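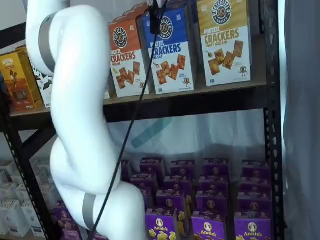 PRESS RELEASE – for immediate use, December 2023

**Niviton puts a robot arm on shelf work at its Gajewski depot – packing staff move to mixed orders**

Niviton, the snack and dry grocery wholesaler, has started using a robot arm for shelf work at its Gajewski depot. Arm went in during November. Staff on the packing floor have been working next to it ever since and most of their job sheets have changed.

Short version for editors in a rush:

- One arm, one bay of shelving, boxed goods only for now
- No jobs cut. Packing team stays the same size
- Software and setup by Osum
- Late shift on the picking side is gone from the new year, replaced by a second day shift

The bay holds the lines that small shops order one or two boxes at a time – crackers, biscuits, snack bars, macaroni cheese. Those orders used to be picked by hand off a trolley. A picker on a full shift could walk the same aisle all day for single boxes, with the lifting from the bottom shelf the part people complained of most. In the staff survey before the project it came top of the list, ahead of pay and ahead of the canteen.

"I've done this aisle for years and my knees know it," said Zuzanna Kwiatkowski, shift lead on the packing floor. "Now I get the odd orders, the ones with a note on them, the ones where a shop wants half of this and a bit of that. It's more thinking. Some of the team like that and some don't, and we've been straight with each other about it."

The arm works from the order list. Osum's software tells it which box and which shelf, and a person at the bench checks the pick, packs the carton and labels it. Anything the arm can't sort out goes to a screen at the bench and someone deals with it by hand. Crushed corners, a box facing the wrong way, two stuck together. Staff can stop the arm from either end of the bay, no permission needed, and have been told to do so whenever they want.

**What is stocked**

The depot carries 403 lines in all. Of these 300 come in boxes the right size for the arm and will move over in stages. Bags, jars and tins stay with the hand pickers and their is no plan to change that.

Pretzelized crackers, Simple Mills biscuits and bars and the Annie's boxes are among the products on the shelves. Annie's goes on the lower level, tight rows. Crackers and bars go up top where the labels are easy to read. 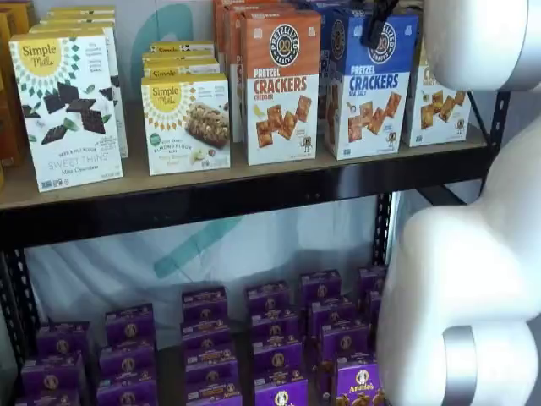

*Niviton's Gajewski depot: the arm at the top shelf, by the Pretzelized crackers.*

**What changes for the team**

Every packer had paid training, in work time. It covers the stop buttons, the bench screen, clearing a stuck pick and restocking the bay. Restocking is still a hand job. Shelves are filled in the morning before the arm is switched on and topped up after the lunch break with the arm parked.

Four packers have gone on to a longer course with Osum and are now paid a grade higher as cell operators. Two more places open in the spring. Applications go to Lena Bielecka in the site office, on the usual form.

Jarosław Domański, depot manager, said the move off the late shift was the thing he had pushed for.

"We lost good people to that late shift. Parents mainly. The arm takes the single box orders, so the evening backlog has shrunk enough to get everybody home for tea. I would of done it sooner if the budget had been there."

Not everything has gone smoothly. The first layout had the bench too close to the bay and packers were squeezing past each other with cartons. It was moved in the second week. The beep that sounded at every finished pick was switched off after complaints, and there is a light instead.

Konrad Jabłońska, who speaks for the packing staff in talks with management, said the written promise on jobs had mattered. "We asked for it on paper before anything was bolted down. We got it. It runs two years and we'll be asking again before it's up." He added that the team still wants a clear rule on pick targets at the bench, and that talks on this are open.

**Next steps**

Niviton plans to bring the bay up to 700 boxes a day by summer, against a present limit of 400. The limit was set by the depot and not by Osum, and will only go up when the bench team agrees the pace is OK. A second bay is being looked at for Futness, the company's range of sports snacks, which also come boxed. No date for that yet.

"Slow is fine," said Eliseo Becerra, project engineer at Osum. "We sit with the packers at the end of each week and go through what got stuck. Most of our fixes so far started as something one of them wrote on the whiteboard."

Visits for trade press can be arranged in small groups, mornings only. Flat closed shoes please, hi-vis is provided at the door. Interviews with packing staff by request, they are free to say no.

**Press contact:** Lena Bielecka, site office, Niviton, Gajewski depot

ENDS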